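Witham Community Help
Local News and Public Safety > Police activity and records

How do I get the incident report for a police response at my building?

Posted by Nazma Wanigasekara, July 31, 2022

Officers closed off the Pleseck Street entrance of my apartment building for most of an evening in May. One man was led out through the lobby in handcuffs. The only notice tenants received was a sheet from the management company, Hesura, stating that "a police matter" had been resolved. The local paper ran four lines and named no charge.

I would like to read the actual report. I called the precinct desk and was told to "file a request," with no mention of which form or which office. My renter's insurance company also wants a report number because the door to my storage unit was forced that night (unit 83, ground floor). I am not the arrested person, and I did not call the police. I have the date, the street address and the time the tape went up.

Can a tenant request this, and what should the request contain? 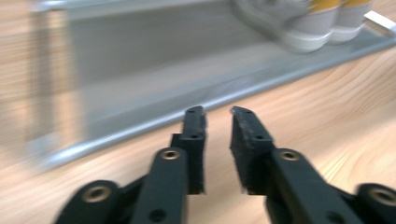
Tabletop and stand, close up.

Replies

Lakmal Thambiah

Two separate records are involved, and they should be requested separately.

The first is the incident report covering the police response. It is held by the department's records unit, and the precinct desk does not release it. Anyone may ask for it. While the case is open, the department can withhold all or part of it, and names of witnesses and minors are normally blacked out in what does come back.

The second is a property damage report for your storage unit. If no officer took one that night, none exists, and the insurance company will not accept the arrest report in its place. File it yourself at the precinct or over the non-emergency line. State that the damage was found after a police response and give the address and date. Ask for the report number before you leave or hang up.

For the records request, include:
Street address, with cross street
Date, and start and end times as close as you have them
Type of record wanted (incident report, dispatch log, or both)
Your name and mailing address
The most you are willing to pay in copying fees without being contacted first

Leave out the reason for the request. It is not required, and it tends to slow things down when a clerk reads it as a complaint. Ask for the dispatch log by name. It is a short document listing call time, arrival time and unit numbers, and it is often released while the main report is still held back.

My last request, for a street closure near the Wickramasinghe building, took 49 days. The log came to 6 pages. The report arrived later with one paragraph readable.

Verna Wojcik

just ask the super, they always know what happened. mine told me the whole story before the news did

Mizanur Dewan

The super can't issue a report number, so that won't help with the insurance part.

One addition to Lakmal's list. If the man was charged, the court file is a second route. The clerk's office keeps the complaint, which usually has a short sworn account of what the officers say took place. You need the defendant's name or the docket number to look it up. The arrest log at the precinct may give the name — ask to view it in person, as the phone staff will not read it out. Sealed cases do not appear at all.

Also write to Hesura and ask them to keep the lobby camera footage. Many systems record over themselves within weeks, so the May footage may already be gone, but the letter costs you a stamp. Keep a copy with the date on it.

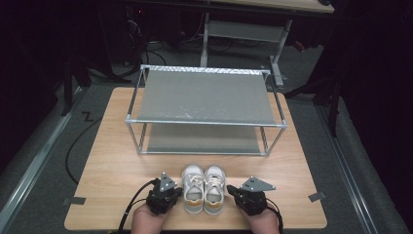 Can the department refuse a request because the case is still open?
It can withhold the parts that would interfere with the investigation, but it has to say so in writing and tell you how to appeal.

Ineke Van Beek

Appeal deadlines are short in most places and run from the date on the denial letter, so keep the envelope if the postmark is later than the letter. The appeal can be one paragraph. Cite the request number, say which records were refused, and ask for release of whatever portions can be separated out.

Nazma Wanigasekara

Thank you. I filed the damage report by phone this morning and have a number for the insurance company. The records request goes out tomorrow with the dispatch log listed first.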